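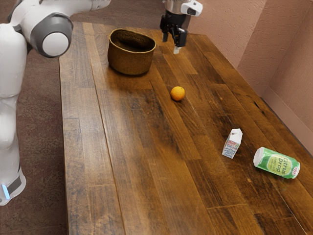

Notebook, cell 2, simulated twin – September

Spent the morning on the reset routine for the Denwood table cell. The old one let the arm start a run from wherever the last run had left it, and the first grasp suffered. Now it goes to a fixed ready pose over the far end of the table, fingers apart and pointing down, before the run counter moves. Basket at the far end, orange in the middle, milk carton and the green Citrus Drop can nearer the viewer on the right. The can starts on its side, so keep the grasp height for it separate from the carton's.

Ran 100 resets from the Findix script. 8 came back with a joint error over the limit, all of them on the wrist. Traced it to the Ferri config, which still had the tool offset from the previous gripper. Changed the offset, reloaded, ran another 100. No errors.

Contact settings next. The can was creeping after it was placed, so I raised the rolling friction and left sliding friction alone. Settle time is now 36 steps. Tried fewer and the carton was still rocking when the run began.

Log folder was up to 376 files. Moved the old ones to the Tusier share and turned on cleanup at start – check tomorrow that it only touches the logs and leaves the saved poses.

Still to do:
Copy the new offset to the real cell's config, with the arm powered down.
Write the ready pose into the setup sheet. The sheet still has the old one.
Rerun the basket placements with the new friction values.

Stopped at 4:40. Config saved under the September branch, not merged yet.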